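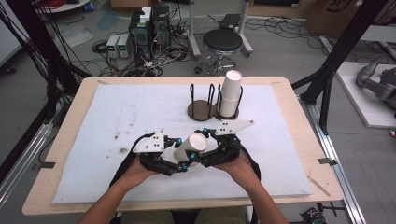

Paper cups come in a plastic sleeve, and for most of their lives the sleeve is all the furniture they get. It gets torn open at the wrong end, somebody props it against the kettle, and by lunch the top cup has rolled under a radiator. Kavinda Kodikara has spent the better part of two years on this problem, which he admits is a long time to spend on something most people solve with a shelf. His answer is called the Sasari, and it is a brown wooden holder with two round bases joined together, each one ringed with black wire loops. The stack goes in one side. The other side can stand empty, as the left one does on the foam board, and it was mainly the empty side that I wanted to ask him about.

"Everyone asks about the empty side," he says. "They think I forgot something."

We are talking in the back half of a building he shares with a picture framer and a man who restores accordions. Kodikara makes the holders under the name Gurngate, after a street he once lived on and did not much like. He offers me coffee in a paper cup and then watches where I put it down. I put it on a box of screws. He writes nothing in his notebook, but I feel that he would like to.

The idea came from an office job. He was at a small company called Umov, doing drawings for shelving, and the coffee corner was beside his desk. "I could hear it all day. People pulling a cup off the stack and getting three. Then they try to put the other two back, and now they've touched them, so they don't put them back, they leave them next to the stack. So you have the stack, and next to it you have the cups of shame."

The cups of shame are the reason for the second base. You take your cup from the full side, and if you come away with extras, they have somewhere to go. Kodikara insists this was the whole of the original thinking. Customers have ignored it completely. They put different sizes on each side, or lids, or tea bags, or a plant. One woman wrote to say it was perfect for her yarn.

"Fine," he says. "Yarn is fine."

I ask whether a holder with one base would have been simpler. He made one first, it turns out to be a sore subject, and he fetches it from a cupboard so that I can see how easily it falls over. He stands a tall stack in it and nudges the rim with one finger. Down it goes. He picks it all up and does it again, in case I had been looking elsewhere. Joining two bases gave him a wider foot without making either round any larger, and the round was already the size he wanted.

The wire took longer than the wood. A solid tube would keep the cups straight, he says, but then you can't see how many are left, and you can't get your fingers in when the stack is low. Loops let you do both. They also let a tall stack show over the top, which he likes, and which a retailer he won't name did not. "They asked if the loops could be taller, to hide the cups. I said, why are we hiding the cups? They're cups. They're not a secret."

He talks about paper cups with real tolerance. They are light, they dent, and they will not stay where they are put if there's a window open. One on its side will find the edge of any table that isn't level. He has a drawer of them from different suppliers, all white, all supposedly the same size, and he spent a month finding out which ones were lying. The drawings for the holder ran to 159 sheets. I said that seemed like a lot for a cup holder and he agreed, a little proudly.

So far Gurngate has sold over 135 of them, mostly to offices and to one dental practice that came back for more. A hardware shop called Illés keeps one on the counter next to the key machine. Kodikara went in to look at it last April, as a customer, and found it full of pencils.

"Did you say anything?"

"I bought a pencil."

His brother thinks he should make a bigger model with four bases in a square. Kodikara has drawn it and does not care for it. Four bases, in his opinion, is a tray, and people who want a tray should buy a tray. What he would like to do next is a holder for stirrers, those thin wooden sticks that end up lying along the edge of every table in the country, pointing at nothing. He has tried a jar. Everybody has tried a jar. The sticks lean, the jar gets used for spoons, and within a week somebody has put a receipt in it.

I ask how he takes his own coffee at home. He drinks it from a mug, with a handle, and keeps the mug on a hook. He owns no paper cups outside the drawer and a couple of stacks for testing, and he says this without any sign of embarrassment.

"I don't need a Sasari," he says. "I live alone. I know where my cup is."

Before I leave he asks to see the bottom of my cup. There is a ring of coffee on the box of screws, and he wipes it off with his sleeve. Then he wants to know whether I had taken one cup from the stack or more than one. I had taken two. I had put the spare in my coat pocket, and I gave it back to him, and he dropped it into the left side.

Home Makers Interviews Archive Contact
Interviews > Kitchen and Office > Kavinda Kodikara
Last updated: January 27, 2021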